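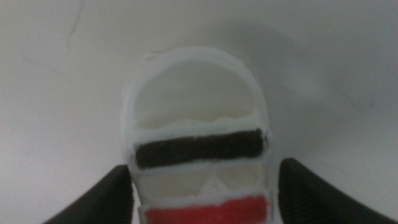
Michalík Little Baskets craft kit, reviewed by Emília Brabec

I bought this for my niece's birthday and then, well, she got a book token and I got a craft kit. No regrets! It was 1170 crowns from the Asby shop in Bremov, which made me wince a bit at the till, and I've had it out on the kitchen table most evenings in March.

The idea is simple enough. You get a stack of white shapes already marked out, a bag of 60 strips to decorate them with, and a leaflet. Each basket has a tall rounded handle at the top and bands going across the front underneath. You cut out the shape, open up the gap under the handle, stick your bands on and stand it up. They're tiny, I should say. If you're hoping to keep anything heavier than a couple of wrapped sweets in one, get a different kit.

The white stuff is lovely to hold, very light, and the leaflet calls it "craft board" without going any further than that. It is not lovely to cut. My scissors went round the outside of the handle quite happily, a nice fat curve, but the inside of the arch is another matter. There's a straight bit along the bottom of the opening where you're supposed to get a clean edge and I have yet to manage one. It tears. It goes all ragged, like bread cut with the wrong knife. I tried nail scissors, I tried a craft knife, I tried my husband's craft knife (sharper, don't tell him I had it) and that was the best of the lot, though you still get a fluffy little ridge. Zhenhua Dong from my choir has the same kit and she says to score it twice and bend it before you cut. Hers are neater than mine, so do it her way.

The bands are the best thing in the box. I love the black ones most, they look so smart against the white, and a wide black one straight under the handle with colour below it is now my signature design, if I'm allowed one. Leave a thin margin of white all the way round or the whole thing looks squashed. The glue grabs FAST though. You get one go, and if you put a band down a bit skew-whiff then skew-whiff it stays. Mine nearly all climb slightly to the right. I pulled one off to straighten it and half the front came with it, so now I leave them.

A few grumbles. The leaflet has the steps for the handle after the steps for the bands, and you want to do it the other way about, because pressing on the arch with the front already decorated leaves dents. White shows every fingerprint as well, so wash your hands, and don't work next to a mug of tea. And there were 2 shapes in my pack with the outline printed so faintly that I had to hold them up to the window. I wrote to the shop and a very nice man called Svetozár Murín posted me replacements, so full marks there.

Would I give it to a child? The box says suitable for beginners, and I'd say a patient ten-year-old with somebody else doing the inside of the arch. My nephew had a go and enjoyed the sticking and lost interest at the cutting, then made a hat for the cat out of the offcuts.

I did look at the Meto one as well, which is cheaper and comes pre-cut, but the handles on those are thin and pointy and I like a nice round one. If cutting isn't your thing it would probably suit you better.

Four stars from me. I'd have given five if the board cut cleanly. I've got enough bands left for a few more and I'm planning to do a row of them for the windowsill at Easter, black band at the top on every one.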